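How to Keep a Small Table Ready for Work When Bottles and Boxes Live There Too
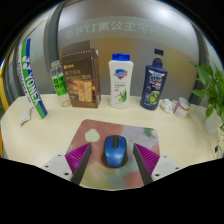
Brikow, 21 July 2023

In a small apartment one table must do many jobs. Mine is for the computer, but the body wash and the shampoo stand there also, and the tube for badminton. During five years in this apartment I tried several ways to arrange it, and I write down the ones that stayed with me.

Give the back edge to the tall things. Bottles, boxes and tubes go in one row along the back, and the front is only for the hand and the mouse. When I need the whole table for a big job, I take away the row in two trips.

Keep the mouse pad square to your chair and leave a free palm of space on each side of it. If a bottle is so near that your elbow can touch it, move it back. A pad with a soft, mixed pattern, with pink and green and gray together, hides small marks better than a plain one. Still it should be cleaned. I wash my pad with lukewarm water and one drop of shampoo, rub it with my fingers, rinse it well and dry it flat on a towel. Do not put it on the heater, the edges will curl. First read what the maker says, some pads do not like water.

For the mouse, switch it off before you clean it. Wipe the shell with a cloth that is only a little damp, and go along the scroll wheel with a dry cotton stick. A glossy shell shows every finger, so I do mine each week.

Pump bottles stand better than bottles with a flip cap when they are nearly empty - the flip cap ones I turn upside down in a cup for the last days. Wipe the bottom of each bottle before it comes back from the bathroom. A ring of soap on a wood-grain table is easy to remove the same evening and difficult after a month.

A long tube of shuttlecocks is the one that always falls. Lean it against the wall in the corner, or let it lie down behind the bottles. With a tall cardboard box, close the top flap or cut it off, it collects dust inside.

Used tissues and small packets are the last point. I keep a little paper bag hanging on the side of the table, and before sleep everything of this kind goes in there. It takes less time than to boil water for tea.

Contact | Copyright Faltard Home Pages | Back to top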